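The Recap Has Eaten the Show

I have watched Sundano since its first season, which means I have sat through 245 episodes of a family hotel changing hands. I like it. I want to say that first, as the rest of this will sound like I don't.

My complaint is with what has grown up around it. Open any entertainment page on the morning of a new episode and you will be told that Ninell is going to find the letter, that Salminen will refuse to sign, and that viewers will be "left stunned." By whom, I wonder? By the time the episode airs at eight in the evening I've read the ending 15 different ways, usually with one name spelled wrong.

The defense is always that fans want it. Maybe some do. My sister reads every spoiler she can get and then watches anyway, happily, with her supper on her knees. But I don't believe the appetite came first. The channel started putting out "upcoming twist" notes to the sites, the sites found they could fill a page with three sentences and a row of ads, and after a year of that we were told this was what the audience had been asking for.

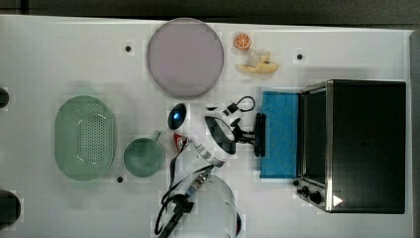

What a twist is supposed to do

A twist in a daily serial used to be rare enough to matter. When Amik walked back into the hotel kitchen in season two, I had no warning. I stood in my living room with a dish towel in my hand and missed the next two scenes from the noise in my own head. I have no idea whether it was good writing. It was a surprise, and surprise did a lot of the work.

Compare that with his latest return, in January. It was trailed for nine days. We knew which door he'd come through. We knew Ninell would drop the tray. She dropped it in slow motion, from four angles, with the drums going, and then the episode stopped and made us wait overnight for someone to say a word. I felt nothing except a mild interest in who was going to sweep up.

I suspect the writers now plan for the preview and work backward. You can hear it in the dialogue. People say things that make sense as a headline and make very little sense across a breakfast table. "You will never be my father's daughter" is a fine line for a teaser. In the episode itself it was said to a woman who had just asked for the salt, and whose parentage had been settled two seasons ago.

Valtteri Harju, who posts long and often bad-tempered episode notes on a fan board I read, made a point last month that has stuck with me. He went back through one full season and wrote down every secret a character overheard from behind a door. Then he noted how many of those led to anything. He says most were forgotten within 3 episodes. I haven't checked his work, and he has a grudge against the whole Salminen storyline, so take it with caution. Still, it fits what I remember, or rather what I can't remember.

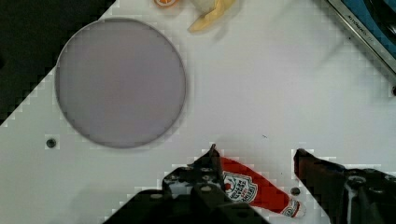
The case for shutting up

The usual answer to people like me is to stop reading. Fine, I tried. I muted the show's name on my phone and got the news of the fire from the thumbnail of a cooking video. The channel runs the preview over the closing credits, so you'd have to leap for the remote. My neighbor shouted it over the fence.

There's also a comment under one of those preview articles, the one announcing the custody scene, that I keep going back to. It sits among 668 others, and all it says is "so do I need to watch it or not." I think that's a fair question, and I don't think the people who make Sundano would enjoy answering it.

I'm not asking for silence. Tell me it's on. Tell me Ninell is in it – she's still the best thing they have, and she can do more with a pause than the rest of them can with a funeral. Show me ten seconds of somebody walking down a hallway. I'd tune in for that.

As for the wedding next week, I already know who objects. I'll probably watch, though I have started doing the ironing at the same time, and lately the ironing has been getting more of my attention.

[The author's earlier column on laugh tracks is in the archive.]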